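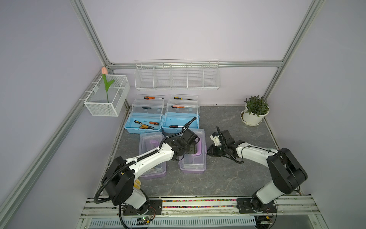 Fumley Loans is a table of household tool loans from the Fumley tool library, kept as plain CSV with one row per loan. It was put together so that small lending libraries could compare how often things go out and how long they stay out. The unit is the thing borrowed, whatever is inside it. A light-blue toolbox like the left-hand one, with an orange-and-black screwdriver in the upper tray and three more screwdrivers in the bottom compartment, would be one row under "kit". A screwdriver lent by itself is also one row, under "hand tool". Anyone adding up rows to get a number of tools will get the wrong answer.

Last updated: June 26, 2024

Files

loans.csv holds the loan records.
items.csv holds the catalogue, with 156 items.
changes.txt lists corrections made after first release.

Both CSV files are UTF-8 with a header row and comma separators. Item names sometimes contain commas, so those fields are quoted. Older copies of items.csv used semicolons. If your import gives you a single wide column, you have one of those.

Columns in loans.csv

loan_id: a number, unique, not in date order.
item_id: matches item_id in items.csv.
out_date: day the item left the desk, year first.
in_date: day the item was booked back in. Blank if still out at export.
renewals: number of times the loan was extended.
returned_state: one of ok, worn, damaged, incomplete.
note: free text, often blank.

Borrower numbers have been removed and cannot be recovered from loan_id. This means repeat borrowers can't be followed. We had requests for a scrambled borrower key and decided against it, as Fumley is small and a run of loans for the same tile cutter would be easy to pin on a particular house.

Columns in items.csv

item_id: a short code, letters then digits.
name: the name on the shelf label.
group: hand tool, power tool, garden, kit, ladder, other.
parts: for kits, the number of pieces listed on the label when the item was accepted.
status: lending, repair, withdrawn.

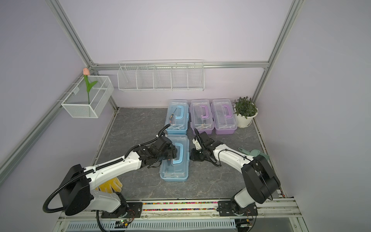

The parts column is the weakest in the catalogue. It was filled in from the shelf labels and was not always changed when a piece was replaced or left out. Kits with loose bits, such as drill sets and socket sets, are the worst. For the plain kits it can be trusted a bit more. A kit marked incomplete in loans.csv keeps its old parts value in items.csv until the label is reprinted.

How the records were made

Loans were written on cards until the desk moved to a spreadsheet. Rohani Krishnan typed up the cards and Wai-kit Kao checked them against the originals. Where the two readings differed and the card could not settle it, the field was left blank. The note field was copied as written, apart from names and phone numbers, which were taken out by hand. Spelling was left alone, so a search for "pliers" should also try "plyers".

An item with 3 failed returns in a row (damaged or incomplete) is moved to repair. This affects the loan counts: a popular item may show a long gap because it was on the bench.

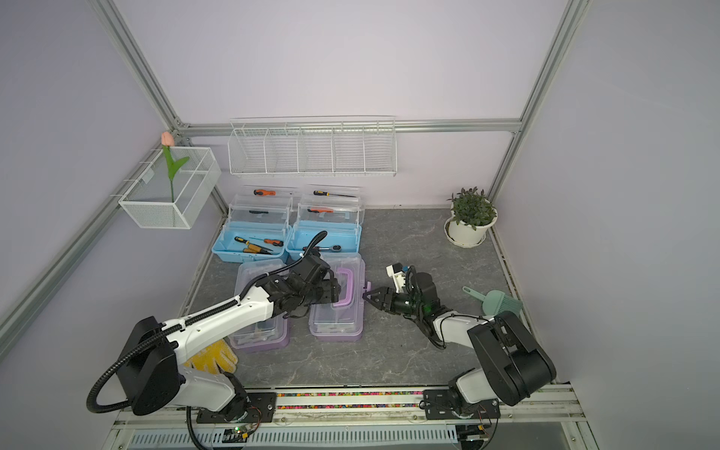 Two light-blue toolboxes side by side, lids raised.

Known problems

Closed days are not marked. An item due back on a closed day looks late.
The group "other" is a mixture of dust sheets, extension leads and a carpet cleaner.
Ladders were lent from a second address and their in_date is sometimes the day the paperwork arrived.
"Worn" was added as a state after the first cards were printed. Earlier rows will show ok or damaged only.
The 2 items named "small saw" are different saws with different codes.

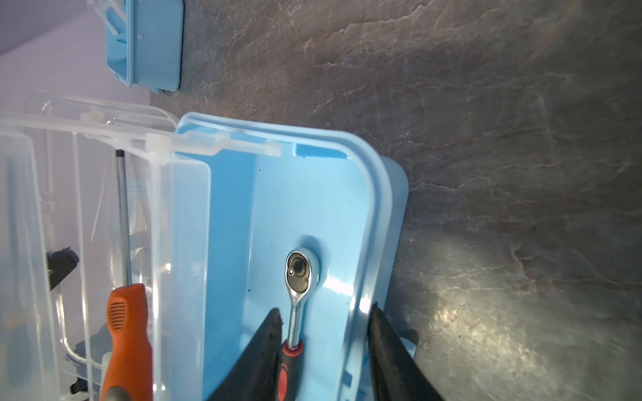 Open toolbox, seen close up.

Use and credit

You may copy, change and share the files for any purpose. Please credit "Fumley Loans" and say which version you used. Please don't try to match notes to people.

Corrections go to Wing-yan Chow, with the loan_id and the column name in the message. The next export is planned for July and will add a closed_day column.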